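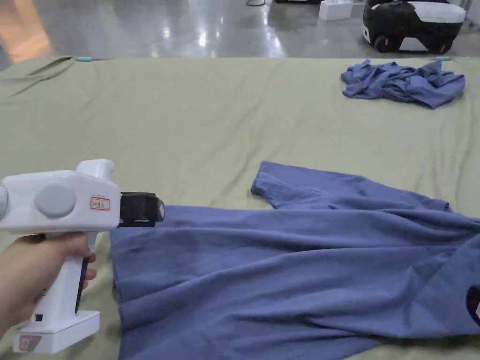 Quick version of how I teach a flying change, typing this between lessons so bear with me.

**Before you start**

Horse needs a decent counter canter. Not perfect, just not falling apart in the corners. Simple changes through walk, both directions, clean. If those are messy go back and fix them first.

**Setup**

- Single pole on the ground, middle of the diagonal
- Arena footing even on both sides of it
- Warm up over 2 or 3 canter transitions each way, then a walk break

**The ride**

1. Canter the short side, nice and active. Don't chase.
2. Turn onto the diagonal early. Straight by the quarter line.
3. Half halt two strides out. Sit up — most people tip forward right here.
4. Over the pole, new outside leg back, new inside leg at the girth. Soften the new inside rein.
5. Ride forward out of it. Pat. Walk.

Got it once? Quit for the day. Really. Onetti got his first clean one in October and I asked for another and it took me 3 weeks to get it back.

**If it goes wrong**

Changes in front, late behind: not enough jump in the canter. Couple of lengthenings on the long side, then try agian.

Runs after the pole: circle, dont pull. Myung-ja Geum puts a 15 meter circle right after the diagonal and it works on the hot ones.

Swings the haunches: your leg is too far back or too loud. Usually both.

Next rider's here, will add the no-pole part later.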